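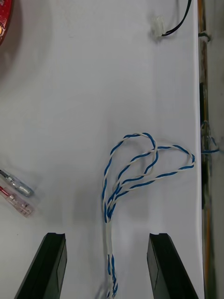

*Blue and white twisted pairs on the white table, banded at the neck.*

# Wire, string and other tangles

Hi, and welcome to the leftovers page! I've been sorting out my wire drawer since February (it's really three drawers and a cookie tin, but let's not get into that) and this bundle is my favorite thing to come out of it so far. I know most people would look at it and see something to throw away. I see candy canes.

Look at the way the pairs go. Some of them are a white strand with a blue one, and some are a white strand with a blue stripe winding around it, and once they're twisted together you get that pattern all the way along. I've always loved that! Striped insulation is there so you can tell which wire belongs with which, but it's also just pretty, and I'll happily keep a scrap of it for years on those grounds alone.

The loops at the top are how I like a bundle to sit. One goes up to the left, the longer one wanders off to the right and doubles back, and where they cross over it makes a sort of lopsided heart. My old habit was to wind everything tight around my hand and jam it in a bag, and then I'd spend the next winter picking kinks out of it. Loose loops take up more room - a lot more room - but they come undone when you want them.

Then there's the white band around the middle. I'm a big believer in a band. Rubber bands go gummy in my garage and twist ties bite into thin insulation, so a short wrap of something soft and smooth is what I'd tell anyone to use. Leave the ends free below it, so you can get at each pair without undoing the whole thing.

A few notes for the people who write in about this stuff:

- My cutoff for keeping a piece is 20 inches. Anything shorter goes in the scrap jar, and the jar goes to the recycling place when it's full.
- The drawer dividers are from Nolletti. They're fine, a bit shallow, and I'd buy the deeper ones next time.
- I label by color first and length second. Someone at the Valderrama swap meet told me that was backward, and I've thought about it a lot and I'm still doing it my way.

Next up is the speaker cable, all 59 pieces of it, and after that the box of string. If you have a good way to store string, please write!

*Page updated Wednesday, October 23, 2024*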